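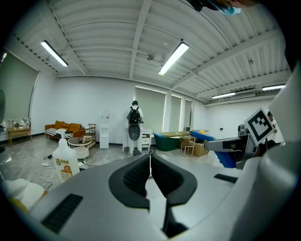
Posted by squeaky_mop in Working Life – April, 7.40 pm

Hello all, long-time reader, and I'm sorry if I go on a bit. I've cleaned for Ruridora for years, mostly offices and holiday lets out at Nutcombe, and this spring 2 of us were asked if we'd move over to the training room. You do ordinary jobs, but with a gripper in each hand instead of your fingers, and the recordings go towards teaching the robot arms (the project is called Rosent). The target is 300 goes a week. I managed 37 on my first day and my wrists let me know about it!

The odd thing is how much I've learned about my own work. I never once thought about how I hold a squeegee until I had to pick one up by its handle with a pair of jaws and get it across a basin. 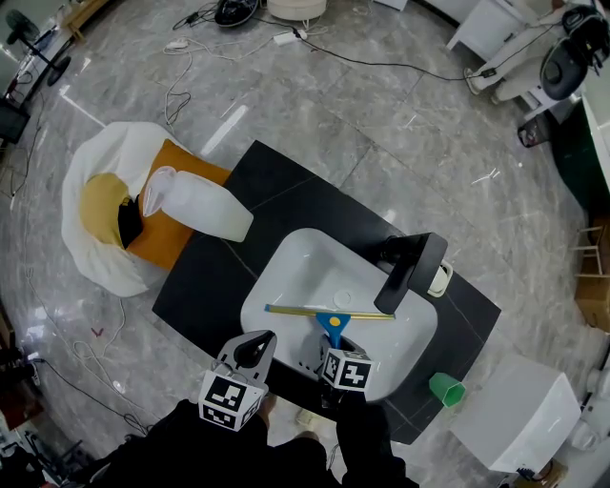

My old rounds have gone to the others in the meantime, and they're stretched, so I do feel guilty – though I've also not been this interested in a job for ages. Has anyone else been through it?

Replies

tea_at_ten: Lovely post, but please be careful. You're handing over what you know, and I'd want it in writing what happens to your hours once they've got enough.

squeaky_mop: Fair point, and I have asked. So far it's "nothing changes this year", said very kindly.

phan_depot: I'd disagree a bit, tea. We had machines come into our warehouse and I kept my job, a different one, with far less lifting. My knees are grateful.

tea_at_ten: Glad for you, truly, but was that everyone on your shift?

phan_depot: No. Two left, and I do miss them.

lets_and_linen: Ask for a wrist break every 100 goes, love. We got ours just by asking.

Contact the moderators | © Working Life Forum | Back to top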